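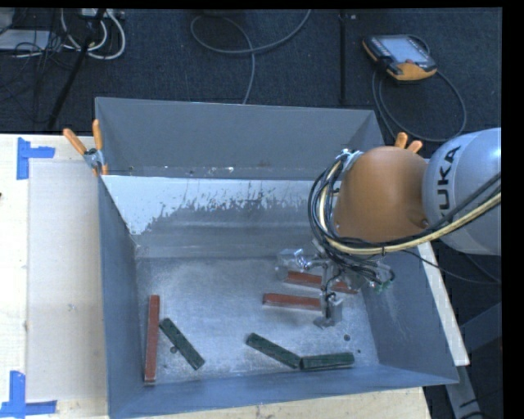
Opening. Good morning, and thank you for choosing storage bins over whatever they are serving in the lobby. My subject is the open-topped metal bin, the least loved object in any workshop, and what happens to small parts once we drop them into one. I have looked into a great many of these and they age in much the same way. The sides flare out, which makes them easy to fill, and the floor goes silvery and scuffed until it has no particular color left. Six blocks, three reddish-brown and three dark green, is a very light load for a bin this size, and already no one could call them sorted. Two of the greens have met end to end in a sort of lazy angle. One of the reds has gone to stand by the left wall like a guest who knows only the host. (Pause. If there is no laugh, move on briskly.)

Slide 2. The Wakance shop. When I started there we had 17 bins on the parts bench and a label on every one of them. The labels described what had been in the bins at some earlier point in history. Mention the bin marked HINGES, which held cable ties and a spoon. Do not get drawn into the spoon.

Slide 3. What a bin is good at. It takes abuse, it wipes out in a minute, and you can see in from above without moving a thing. Scratches tell you where the traffic goes. I am fond of scratches – they are the only records some shops keep.

Slide 4. What a bin is bad at. Anything long. A long part lies where it lands, and the next one lies across it. Show the Seneviratne tray here, with its fixed slots, and admit that it works very well until somebody changes the length of the part. We changed the length of the part in March.

Slide 5. The count. Over one season we logged 1062 trips to the bench, and in roughly 1000 of them the person came back with the right thing. The rest came back with a similar thing and a hopeful look. Leave the chart up long enough for people to find their own shop in it.

Slide 6. What we do now. One kind of part per bin, two at the most if the colors are far apart. Keep the load shallow enough that you can see floor. Bins live on the table, never under it. The Jekine dividers are in a cupboard, where they are holding up nicely.

Questions. Somebody will ask about lids. I am against lids. Somebody will ask what the Prusavon racks cost, and the answer is 2597 for the set, before shelves, which are apparently a separate idea.

If time is short, skip slide 4 and go straight to the chart.

Last updated: April

Search this site Enter keywords Go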